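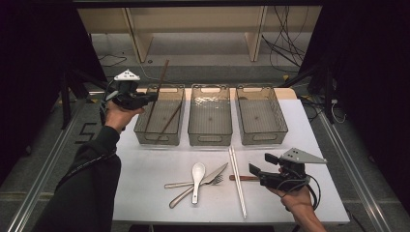
By Manee Tanasarn

Sorting day has come to the Plostanside community kitchen, and what a cheerful clatter it makes! The lunch program has collected 431 pieces of donated flatware since August, and all of it is finally getting a proper home in see-through gray bins with handle slots, so cooks can tell at a glance what's in each one.

Chopsticks come first. The dark brown ones get a bin to themselves, and the long white ones will go in another once they've been matched into pairs (harder than it sounds, says kitchen lead Wichai Ruangrit, who has a whole drawer of singles at home). Forks, table knives and the white ceramic soup spoons follow.

"I love those spoons," Ruangrit said. "People ask for them by name."

The kitchen serves around 3,000 lunches a year and hopes to add a second noodle day, so more spoons would be very welcome. Drop-off is at the side door on Paster Street, weekdays until 6 p.m. Please wrap knives in newspaper and keep chopstick pairs together with a rubber band.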